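# Kundeo 2

Tracking and retargeting software for handheld grippers

Kundeo takes a recording of somebody working with a pair of handheld grippers and turns it into a path a robot arm can try to follow. "Try" is the right word. Plenty of tools in this field promise that you can show a robot a chore once and go to lunch. We have bought a few of them, and we wrote Kundeo after the third.

## What it does

- Finds the marker cube on each gripper and works out its position and angle, frame by frame
- Joins the left and right tracks on one clock
- Reads jaw opening from the gripper's own encoder
- Flags stretches where a cube was hidden, blurred or seen on one face only
- Checks the path against the reach and joint limits of your arm
- Exports to the Disia planner or to plain CSV

Flagged stretches stay flagged. Version 1 filled short gaps with a smooth curve, and it looked lovely in the viewer. Then we ran the paths on an arm and found the curve going through the tabletop. Gap filling is off by default now. You can turn it on, and the export header will say that you did.

## What it doesn't do

It doesn't know what you're holding. A cloth, a cup and a closed empty jaw differ only by the encoder reading, and for thin cloth the reading is no help at all. If your task depends on whether the cloth is in the grip, label that by hand or bring your own perception model. We tried two published ones and kept neither.

It doesn't make a bad demonstration good. People reach from the shoulder, lean, twist, and shuffle along the floor. Many of those motions have no sensible match on a bench-mounted arm, and the reach check will tell you so in red. Some users find this discouraging. We would still like you to see it before you have collected a month of data.

It also won't tell you if a policy trained on the output will work. Please don't quote our tracking numbers as if they were task success.

## Figures from our own use

The Pillai test set holds 3,294 episodes of household handling, mostly folding, wiping and picking things up off the floor. Kundeo refused 23 of them outright for clock faults between the two hands. Many more came through with at least one flagged stretch, and floor work was the worst for it, with the forearms getting between the camera and the cubes.

We haven't published an accuracy figure in millimeters. The ones we see on other product pages are usually taken with a still gripper under good light, and ours would look just as nice under those conditions.

## Before you start a session

1. Open the marker preview and turn each gripper slowly through its full range. Every face should lock.
2. Check for glare. Light off a shiny floor can wash out a marker face when the gripper is low.
3. Clap the jaws together on both sides. Kundeo uses this to line up the clocks.
4. Assign left and right. Swapping them afterward is possible but tedious.
5. Record one short episode and run the reach check on it before recording any more.

Step 5 gets skipped more than the others.

## Requirements

| Item | Needed |
|---|---|
| Operating system | 64-bit Linux |
| Grippers | One or two, each with a printed marker cube |
| Camera | Head-mounted or fixed, with calibration file |
| Arm model | URDF with joint limits filled in |
| Graphics card | Optional, speeds up tracking only |
| Batch size | Up to 2,000 episodes per job |

The batch limit is a real limit. Above it the job queue gets slow and, on one bad afternoon in July, lost its place. Split larger sets.

Joint limits copied from a brochure are often wrong – measure yours, or at least compare them with the controller settings. Kundeo believes whatever the file says.

## Known problems

- A cube that shows a single face can flip its estimated angle. The flag catches most flips. It misses slow ones.
- White cloth draped over a jaw sometimes covers the lower markers. The track then drifts toward the last good face.
- Disia export drops the jaw speed. Use CSV if you need it.
- The viewer's "quality" bar is left over from version 1 and means very little. It goes away in the next release.

## Getting it

Kundeo is licensed per workstation, with the viewer free for anyone who only needs to look at results. We don't sell a starter bundle. Ask for a trial and run it on your own recordings, preferably the messy ones, and read the flag report before you talk to us about price. Trial requests go to Narayanan Alva.
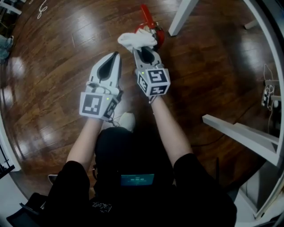

**Dratemeo – Motion Software Team**

Product page for Kundeo 2. Calibration guides and the CSV column list are in the download folder.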